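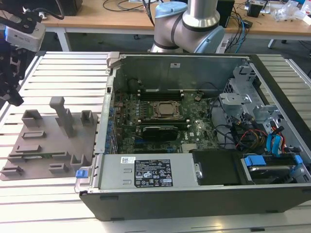 The Dell on its side on the bench, with the arm behind it and the fixture plate to the left.

I promised back in September that I'd write up the part-placement work properly, and then of course I didn't, so please forgive the long gap (and settle in, because I do go on a bit).

For anyone new: Usuga is my small project on getting a robot to take parts out of an old desktop computer and put replacements in. I started with the method everybody starts with, one policy trained on whole demonstrations from first move to last. I collected 600 of them, which ate most of my summer, and I was so proud! It did fine on the big motions and then went to pieces in the last little stretch, right where a memory stick has to line up with its slot.

So I tried something I'd been mulling over for ages. I split the job in two. One model gets the gripper near the part, and a second, much smaller one handles only the final approach, looking through the camera on the gripper. I'm calling the small one Skemero, after a made-up word my family uses for threading a needle. It trains on short clips, some 700 of them, and they're lovely and quick to collect compared to the full runs.

On my last evening of testing I did 17 memory insertions with the pair working together, and 16 went in. The old single policy managed seven out of the same number, on the same tower. I made myself a very large cup of tea after that.

Now for the part I'm less pleased with. Cables are still miserable. If one droops into the wrist camera's view during the approach, Skemero hesitates and sort of hovers there, and I haven't found a fix I like. I've tried blanking out patches of the training clips at random, which helped a little, but it also made the thing slower to commit when the view was perfectly clear.

I also need to try it on a second case. Everything so far is one tower, and I'd be fooling myself to claim more than that. I have a Zillport machine lined up with a tighter layout, and I'm a bit nervous about it. The code is still a mess, but I'll put the training scripts up once I've cleaned out the embarrassing comments.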